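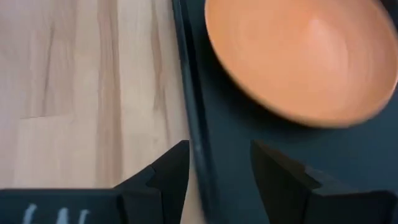
Le plateau bleu, le bol orange, le bois. État des lieux avant le fil.

1/ Bon. Quelqu'un m'a demandé hier comment on range une cuisine dans 10 m². Je n'ai pas de méthode. J'ai un plateau. Je déroule.

2/ Le plateau, donc. Bleu-gris très foncé, genre marine qui aurait passé l'hiver au charbon. Il a un rebord. Retenez le rebord, on va en reparler beaucoup trop.

3/ Je l'ai acheté chez Litholm, au rayon des choses dont on n'a pas besoin, entre les porte-éponges et les dessous-de-plat en forme de poisson. 12 euros. Je suis sorti sans les ampoules pour lesquelles j'étais venu. Trois soirs dans le noir du couloir, mais avec un plateau.

4/ Principe de fonctionnement : tout ce qui traîne sur la table va dans le plateau. À l'intérieur du rebord, c'est rangé. À l'extérieur, c'est le bazar. Les objets sont exactement les mêmes dans les deux cas.

5/ Ma mère est passée en février et a dit « tiens, c'est net chez toi ». Il y avait dans le plateau une facture, deux citrons, une télécommande et une chaussette. Quatre centimètres de côté en plus et j'y mettais la voiture.

6/ Le bol orange, maintenant. Enfin orange. La boîte de chez Mottram disait « terre douce ». Ma sœur dit saumon. Moi je dis orange, et comme c'est moi qui fais la vaisselle, c'est orange.

7/ Il appartenait à un lot. Je ne souhaite pas parler des autres.

8/ Il est peu profond, ce bol. Pour la soupe, c'est une épreuve de maintien. Pour les clémentines, parfait : on en met quelques-unes, elles ont l'air d'une décision. Dans un saladier elles ont l'air d'un oubli.

9/ Il va dans l'angle. Au milieu du plateau, il fait centre de table, et le centre de table attire les bougies, et les bougies attirent les invités. Dans l'angle, il reste de la place pour poser le courrier, c'est-à-dire pour ne pas l'ouvrir.

10/ Question reçue en privé : « mais pourquoi pas un plateau en bois ? » Parce que la table est en bois. J'ai essayé. Bois clair sur bois clair, je perdais le plateau. J'ai posé une tasse à côté pendant une semaine en croyant viser dedans.

11/ Sur le bois, d'ailleurs. Blond, presque crème, avec des veines qui ondulent et une traînée caramel en plein milieu. Tous les gens qui viennent passent le doigt dessus en demandant si c'est du café. C'est le bois. Ça a toujours été le bois.

12/ J'ai quand même frotté, la première année. 40 minutes, savon noir, éponge, puis l'autre côté de l'éponge. La traînée s'en est sortie sans une égratignure. Moi j'avais mal à l'épaule.

13/ Il y en a une deuxième, plus discrète, du côté où je pose le plateau. Celle-là, les gens la prennent pour une ombre, et je les laisse dire.

14/ Il y a aussi un raccord, une petite ligne en travers, là où deux morceaux se rejoignent. Le veinage change un peu de part et d'autre. Depuis que je l'ai vue je ne vois plus qu'elle. Voilà, maintenant vous aussi, de rien.

15/ Retour au rangement, puisque c'était la question. Le soir : je vide le plateau. Je remets à leur place les choses qui ont une place. Il en reste toujours 3 qui n'en ont pas. Je les remets dans le plateau. Bonne nuit.

16/ Le lendemain les 3 ont fait des petits.

17/ J'ai tenté la version sérieuse. Des bacs Vetiren, empilables, avec étiquettes. J'ai écrit « DIVERS » sur la première étiquette, puis sur la deuxième, et j'ai compris que je n'étais pas le client visé. Les bacs sont à la cave. Dans un carton. Marqué divers.

18/ Entretien du plateau : chiffon humide, puis chiffon sec. Sur du foncé mat, la moindre miette fait constellation. Je l'ai choisi foncé « parce que c'est moins salissant ». Le vendeur n'a rien dit, il devait finir à 19 h.

19/ Pour l'intérieur du rebord, par contre, il faut le coin du chiffon et une certaine foi. La farine s'y installe. J'y ai retrouvé du sucre glace de Noël alors que je n'ai aucun souvenir d'avoir fait quoi que ce soit de glacé à Noël.

20/ Quelqu'un va dire « mets un torchon au fond ». J'ai mis un torchon au fond. Au bout de deux jours il y avait des choses sous le torchon. J'ai retiré le torchon.

21/ Est-ce qu'on peut porter le plateau plein jusqu'à l'évier ? Oui. Est-ce que le bol glisse ? Oui aussi. Il part tout seul vers le bord opposé avec beaucoup de personnalité. On marche doucement, on prend le virage du frigo large.

22/ Je précise que j'ai repeint le mur en Istdale « brume » pour aller avec le plateau. Un mur entier. Pour un truc à 12 euros. Ne me laissez plus entrer dans un magasin.

23/ Résumé pour ceux qui arrivent : achetez un truc avec un rebord, mettez un bol dedans, mettez-le dans un coin. Ne frottez pas la traînée.

24/ Je coupe les notifications, il faut que je retrouve mes clés. Elles ne sont pas dans le plateau, ce qui est vexant.

Commentaires

pommedereinette : J'ai le même système mais avec une assiette à tarte. Beaucoup moins de capacité, je suis forcée de trier.

cuisine_sud : Saumon. Désolé, mais saumon.

tiroirdubas : Pour la farine dans le rebord : pinceau à pâtisserie, bien sec. Ça change tout.

lichen44 : J'ai regardé ma table en lisant le 14, il y a un raccord. Huit ans que je mange dessus. Merci bien.

pommedereinette : Et les clés ?

cuisine_sud : On attend pour les clés.

Contact | Mentions légales | © Tous droits réservés | Retour en haut de page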